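Workshop notebook, Favell bench
Wednesday, September 19, 2018

Subject: card holders and the sorting of sample cards

The sample cards have been brought together at the grey table for filing. Those not assigned to a holder are to be kept on edge in the cream tray. Cards for the Trokus display go into the orange holders, in the clear pockets.

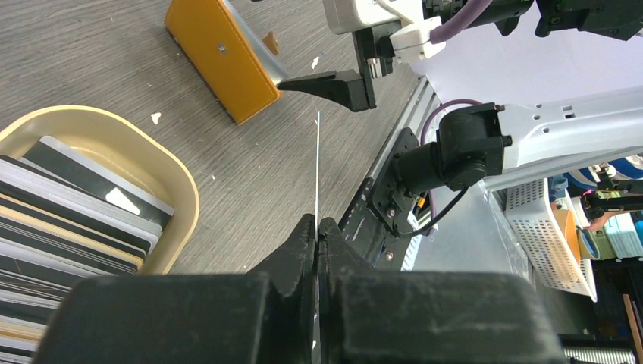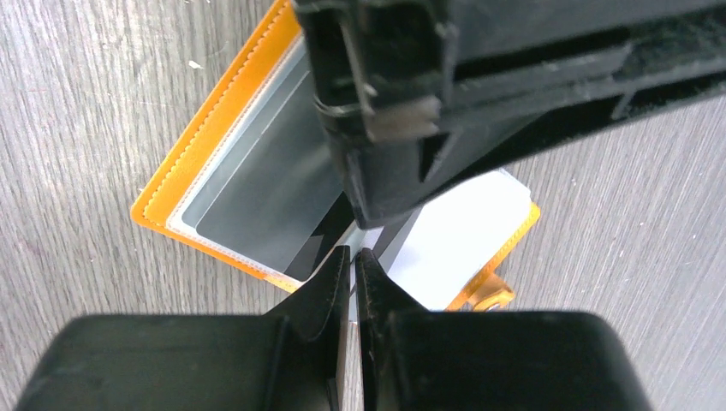

Entered by: Garnet Bouchard
Role: Workshop Recorder, Favell

The stitched edge of the orange leather should be wiped with a dry cloth only. Cards are to be handled by their edges -- the silver-grey ones in particular show finger marks. The register stands at 1,116 cards, of which 56 still lack a reference. Chanida Siriwan has asked that these be entered before the Sandhu order is packed.

The table is to be brushed down before the next session. The spare sleeves remain in drawer 15.

Related entries
Labels for the Zellel boxes
Leather care, February notes
Drawer list, revised

Comments (2)
C. Siriwan: Seen. Please leave the tray where it is until the references are done.
G. Bouchard: Noted -- the register is on the shelf above drawer 15.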